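Can I put a white top on a table with a thick brown edge?
Posted in July by Siobhán Sheehan

I rent a little place over in Lomencombe and the kitchen table that I bought for it is driving me nuts. It's solid, it's heavy, and it has a really thick brown rim that I love, but the top in the middle is scratched and stained from years of somebody's coffee. I want the middle white and the edge left alone. My budget is tiny, and I have never painted anything bigger than a birdhouse!

What I'm after is the same color split as this, white inside and brown around it:
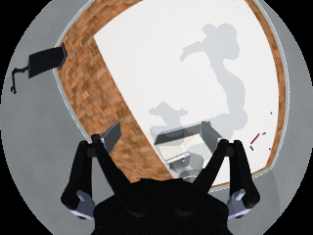 White top, thick brown rim.

Do I paint it, or stick something on? And will white look filthy in a week? I have two kids who eat like raccoons.

Ailbhe Ó Néill
10:11 am
Paint it. I did mine last summer and I'd do it again. Wipe it down with dish soap, let it dry overnight, then sand with 120 and again with 220. Tape the rim and press the tape down hard with a spoon — mine bled in one corner and I'm still mad about it. Then a bonding primer, two thin coats of white enamel and a clear water-based topcoat (oil ones go yellow over white). Pull the tape while the last coat is a bit soft. Keep the raccoons off it for a couple of weeks, it dings easily at first.

scanlon_diy
just use contact paper lol. did my desk in 10 minutes, it's peeling a little now but whatever

Recent posts
Getting candle wax out of a tablecloth
Chair legs scratching the floor
Best primer for old varnish?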